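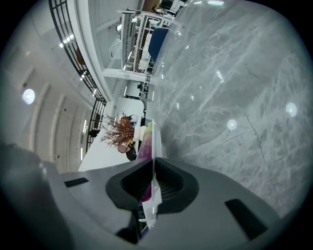 Figure 3. Gripper pad facing the marble table, before a session.

3. Setting up the table

Read this section before you carry the hand grippers to the table. Club members new to the Oyewole kit should do steps 1 through 5 with a second person.

1. Clear the end of the table where the operator will stand. A plant may stay at the far end as long as it is out of reach of both jaws.

2. Look over each gripper. The ribs inside the black pad should be free of crumbs, tape and lint. Wipe them with a dry cloth.

3. Check the marker on each gripper. The black-and-white squares must be clean and flat. If a corner has lifted, replace the whole marker. Do not glue it back down.

Note: Polished tabletops pick up glare from ceiling lamps. If the preview in Hultora shows a bright spot over the place where the object will go, move the object. It is easier than moving the lamps.

4. Lay the second gripper on the work surface with its marker showing until the operator is ready for it. People waiting for a turn sit well back from the table.

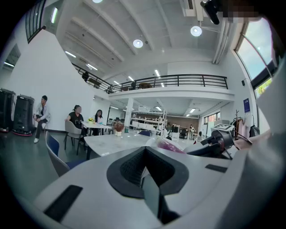
5. Plug in both cables and start the Nilari logger. Wait for two green lines in the status window. If only one comes up after 200 seconds, unplug both cables and start again.

Caution: Leave enough slack for a full reach. A tight cable can pull out in the middle of a run, and the file will not be saved.

6. Put one object on a plate in the middle of the table. Step up to the end of the table and take one gripper in each hand.

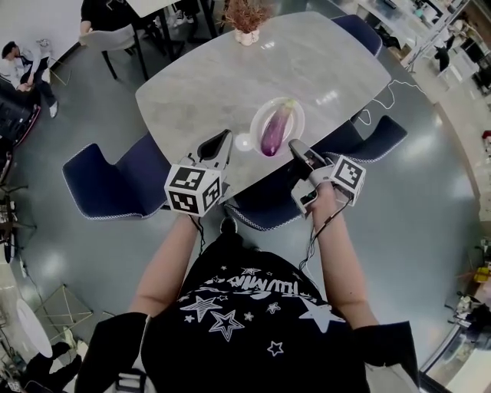

The first exercise is a two-handed pick, and it is scored on control, with no points for speed. Bring the jaws in from both sides of the plate, close them slowly, lift, hold for 3 seconds and set the object down again. An eggplant laid diagonally is a fair test — its skin is glossy, and one end is much rounder than the other. Let both cables hang free past your wrists, and keep your sleeves away from the markers. Students entering the Gusovier round in January need 124 saved runs per team, so name each file as soon as it closes.

Last revised June 19, 2022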